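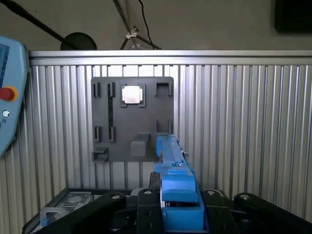
FOR IMMEDIATE RELEASE
2019-07-30

Trinow posts results of side-by-side gripper trial on upright task board

Printed fingers beat stock fingers on most slots, lose on the pegs. Files and logs free to download in August.

Trinow, a small automation test shop, today put out the first results from its gripper comparison. Two grippers, one arm, one controller, same board for everybody. 576 insertion attempts in all, split evenly between the Honico parallel gripper and the Birora linkage gripper. Both were run with the fingers they ship with and again with a set of long printed fingers drawn up by Trinow's own bench team.

The board is what makes this trial different from the ones we ran last year. It stands upright against an aluminum profile wall, dark gray, with slots, holders, pegs and blocks on the face. Flat boards are kind to grippers. Gravity holds the part in the hole for you. Stand the board up and a part that is only half seated falls out, and the arm has to come in level and stay level. Most of our customers load machines from the front, so this is closer to what they really do all day.

What we ran

— Square block into the square holder near the top of the board
— Flat tab into the long slot
— Flat tab into the short slots
— Ring over the upright pegs

Each gripper made 288 attempts. No force sensor at the wrist for this round, position control only. Camera on the wrist for checking alignment before each try, same camera and same mount for both grippers. Lights left alone once the trial started.

What we found

The Birora with printed fingers did best overall. 100 percent on the square block, which we did not expect, as that holder is the tightest fit on the board. The reach helps. With longer fingers the linkage stays well back from the face of the board and the camera gets a clear look at the holder.

The pegs went the other way. Long fingers flex, and when the ring touches one peg first the tip walks sideways and the arm does not know it. Success on the pegs with the printed fingers was 58 percent for the Birora. The Honico with its short stock fingers did better there and did it faster. If your job looks like the pegs, keep the fingers short.

The short slots were close to a tie. The long slot was a problem for both grippers until we slowed the approach, and after that it was fine. Full numbers per feature are in the logs.

One more thing worth passing on to anybody printing there own fingers. Check the screws. We lost most of a morning to a finger that had worked a little loose on its mount, and the drift looked exactly like a calibration error. Re-taught the whole board twice before someone put a driver on it. Now it's on the start-up list, right after the e-stop check.

About the fingers

Bright blue, notched along the sides so a tip can be swapped without pulling the whole finger. The final shape is version 42. Earlier ones were too thin at the base and cracked, or too thick and bumped the neighboring feature going in. Gamage, who supplied the printing, turned most revisions in a day. The blue has no technical meaning, it was the spool that was loaded and then all the later ones had to match.

What comes next

Second round starts in August. Same board, same two grippers, force sensor added at the wrist, and a second controller so we can see how much of the peg trouble is the fingers and how much is the control loop. We will also try a stiffer tip. Shops that want a part of their own put on the board can send a drawing and two samples, space is limited and we fill it in the order things arive.

Finger files, board drawing, robot programs and the raw logs will be posted together on the Trinow downloads page in August. No sign-up. Use them, change them, tell us what broke.

Trinow was not paid by Honico or Birora for this trial. The grippers were bought at list price. Gamage printed the fingers at its normal rate.

About Trinow

Trinow tests grippers, arms, cameras and controllers for small and mid-size shops that don't have the floor space or the time to do it themselves. Reports are written for the people who will run the cell. Demo visits by appointment, closed shoes please.

Press contact: Trinow press desk, through the contact form on the company site. Photos in print size on request.

— end —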